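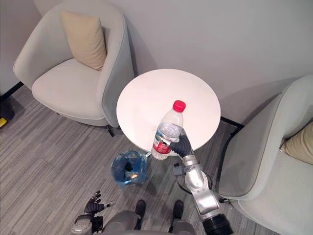 Fig. 1. Armchair with a loose cushion, next to a small round side table.

Week 2 – Seat depth, back angle, and why people fidget

OK, picking up where we stopped. I'd gotten as far as seat height and then Bereket asked about his grandmother's recliner and we lost ten minutes (good question, though!). So, seat depth.

Measure from the front edge of the seat to the backrest. Then measure yourself, from the back of the knee to the back of your hips, sitting up straight. If the seat is longer than you are, you have two choices: slide forward and lose the back support, or sit all the way back and let the edge dig in behind your knees. Most of us slide forward. That's where a throw cushion comes in – it shortens the seat for a smaller person and you can take it away for a taller one.

Back angle next. I call an upright dining chair 100 degrees, give or take your posture, and a lounge chair leans well past that. The more you lean, the more your hips want to creep forward, so a lounge seat should tip back a little too. Please draw this one from the side. Drawing it from the front tells you nothing and I will hand it back.

Fidgeting is not bad, by the way! I used to mark it down as a fault in a chair and I've changed my mind since reading the Weidemann chapter.

For next time: measure 2 chairs at home, any kind, and bring the numbers. Guadalupe has the spare tape measures. The Brinkmann reading is in the course folder, skip the part on office chairs, we get to those in October.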